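Fevereiro, 7h40

Choveu de madrugada e o estendal ficou carregado. A roupa de cama de reserva continua húmida, portanto a colcha azul das conchas fica mais uma noite. Café, duas torradas, contas do gás postas em dia. A leitura do contador terminou em 755, conforme o previsto no mês passado.

Mensagem do Ryota Tamura às 7h15. Confirma a morada nova e pede que a encomenda siga ainda este mês. Quer aperitivos, os de sempre, e acrescenta que no bairro dele não se encontra nada parecido. Respondi que tratava disso hoje.

11h20

Loja da Arruda. Levei a lista e cumpri-a com duas excepções: o chá estava esgotado e a massa instantânea tinha o prazo demasiado curto para a viagem. Gastei 26 euros. A caixa de cartão veio da arrecadação. É a mesma que trouxe os livros da Kerubo Rotich, e o cartão ainda tem rigidez suficiente nos cantos para mais um transporte.

Regra adoptada nas remessas anteriores, que mantenho:
1. Verificar o fundo da caixa e reforçar a costura inferior com fita cruzada.
2. Pôr os artigos em cima da cama, à esquerda da caixa, antes de meter qualquer coisa lá dentro. O cartão tem vincos leves e marcas de atrito no fundo, sem consequência para a resistência.
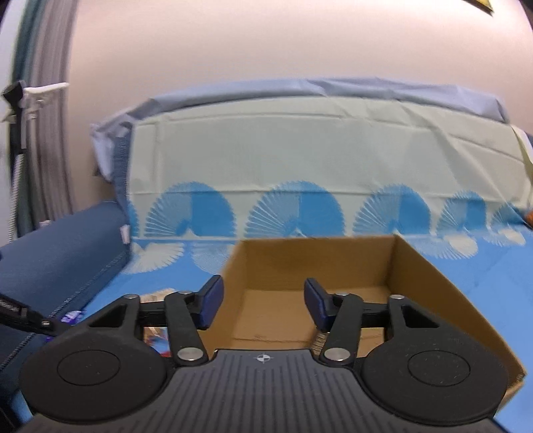
3. Separar por comportamento à compressão. Os sacos com ar ficam para o fim. As barras e os artigos densos assentam no fundo, deitados.
4. Preencher as folgas com papel amarrotado, nunca com mais comida.
5. Fechar as abas, agitar a caixa e ouvir. Se houver deslocamento, reabrir e voltar ao ponto 4.

A cama continua a ser a melhor bancada da casa. A mesa da cozinha tem a altura certa, mas não tem área para a caixa e para o conteúdo ao mesmo tempo, e o chão obriga a trabalhar dobrado. O inconveniente do colchão é ceder sob peso: a caixa cheia inclina e as abas desalinham. A fita aplica-se depois, já na cozinha.

15h05

Triagem. Os artigos frágeis são os tufados do pacote de rebordo verde, com janela transparente, e o saco transparente de aperitivo desfiado dourado, fechado com uma fita torcida. Este último preocupa-me mais. A fita aperta o gargalo, mas não o considero vedante, e tenciono metê-lo dentro de um segundo saco com fecho. O saco vermelho comprido vai na vertical, encostado a uma parede lateral. A barra branca embrulhada em plástico é compacta e serve de base.

Fiquei na dúvida quanto ao invólucro roxo com o boneco. O Ryota nunca o pediu, comprei-o por minha conta. Vai na mesma.
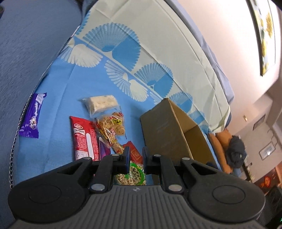
Aperitivos para o Ryota em cima da colcha, antes de irem para a caixa.

A Kerubo telefonou a meio da triagem. Perguntou se a caixa dos livros ainda existia e ficou satisfeita com a resposta. Recomenda a transportadora Ledari em vez da Prernetti, que lhe reteve um volume 9 dias no armazém. Comparei as tabelas: a Ledari cobra mais pelo escalão de peso, mas inclui seguimento. Optei pela Ledari.

18h30

Caixa cheia e fechada à terceira tentativa. Nas duas primeiras ouvia-se movimento no canto direito, resolvido com mais papel. A fita da Kakow descola nas pontas se o cartão tiver pó, por isso limpei as abas com um pano seco e pressionei cada tira com o cabo de uma colher. Etiqueta colada na face maior, morada repetida num papel no interior.

Recolha marcada para amanhã, a partir das 9. Falta o formulário da alfândega, que pede a descrição do conteúdo artigo a artigo. Faço-o depois do jantar. Há sopa de ontem.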